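Loder community kitchen to reopen in February with longer hours

The shared kitchen at Loder will reopen to hirers in February following a programme of repair and a review of the terms on which it is let. Temiment, the housing and community trust that owns the building, confirmed the arrangements in a notice to residents and local food businesses this week.

The kitchen, on the ground floor of the former Sallell schoolhouse, has been closed since the autumn, when a fault in the extraction system was found during a routine inspection. The trust decided to bring forward other work planned for the following year so that the building would need to close only once. The extraction system has now been replaced, the drains beneath the wash-up area have been relined and the electrical supply to the cooking range has been renewed.

Bookings will be taken from 7.30 in the morning until 10 at night. Before the closure, the last session ended at 6 in the evening, and many small producers had told the trust that this prevented them from using the kitchen after their daytime employment. A late session was the change most often requested in the trust's survey of hirers and neighbours, which received 1122 replies.

The same survey showed less agreement on weekend use. Residents of the flats on Onuoha Street, which adjoin the yard, expressed concern about deliveries early in the day and about the noise of bins being moved. The trust has accepted that no vehicle may load or unload in the yard before 8 in the morning, and hirers with early bookings will be required to bring in their goods by the front entrance. Glass may not be put into the outside bins after 8 at night. These conditions will be written into every hire agreement and will be reviewed after the first summer of use.

Charges have also been revised. The previous scale, under which hirers paid by the half day regardless of how long they stayed, has been withdrawn. Sessions will now be charged by the hour, with a minimum booking of two hours. A reduced rate will apply to registered charities, to lunch clubs and to any food business in its first year of trading. Gas, water and electricity are included in the hourly charge. Cold storage is let separately by the shelf, and the trust advises that shelf space is limited and will be offered first to those who held it before the closure.

All hirers, including those who have used the kitchen before, must complete a new registration form. The form asks for evidence of food hygiene training, a current certificate of public liability insurance and a short account of the food to be prepared. Those handling nuts, sesame or shellfish must say so when they register, and will be given sessions at the end of the day so that a full clean can be carried out before the next booking. The trust has stated that it will not be able to vary this rule for single events.

The condition in which the kitchen is left has been a matter of complaint in the past, and the revised terms are more detailed on this point. Each booking will include 15 minutes at the end, free of charge, for clearing and cleaning. Counters, sinks and handles must be washed and then treated with the sanitiser supplied. Floors must be swept and mopped, and food waste must be removed to the locked store in the yard. Cloths are to be kept to one task and put into the laundry bin after use. A deposit of £95 will be held for each regular hirer and will be returned when the agreement ends, less the cost of any additional cleaning.

Access for disabled users has been improved as part of the works. The step at the front entrance has been replaced by a ramp, and the door to the accessible toilet has been widened. The trust acknowledges that the storeroom, which is reached by a short flight of stairs, remains unsuitable for wheelchair users. Staff will fetch stored goods on request during office hours, and a scheme to move the dry goods shelving to the ground floor will be considered in the next budget.

Funding for the repairs came from the trust's own reserves and from a grant made under the Sallell Neighbourhood Fund. A further sum of £2315 was raised locally through a series of suppers held in the church hall while the kitchen was closed. This money has been set aside for small equipment, and hirers will be invited to put forward suggestions during the spring.

The weekly lunch club, which has met in temporary premises during the works, will return to Loder in the first week of reopening. Its places are full at present, but names may be added to the waiting list at the front desk. The evening bread course will resume later in the season once a tutor has been appointed, and those who had paid for the autumn term will be contacted directly and offered either a place or a refund.

Two open sessions will be held before bookings begin. Visitors will be able to see the kitchen, ask about charges and hand in registration forms. The sessions are open to all and there is no need to reserve a place. Times will be displayed at the main entrance and at Sallell library.

Registration forms are available from the Temiment office and from the library. Completed forms should be returned by post or in person, with copies of certificates in place of originals. Applications from existing hirers will be dealt with first, and new applicants should allow three weeks for a reply.

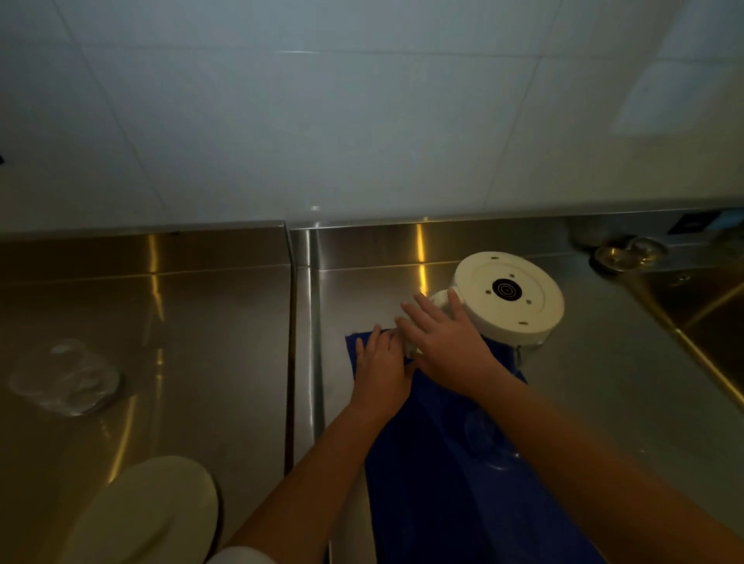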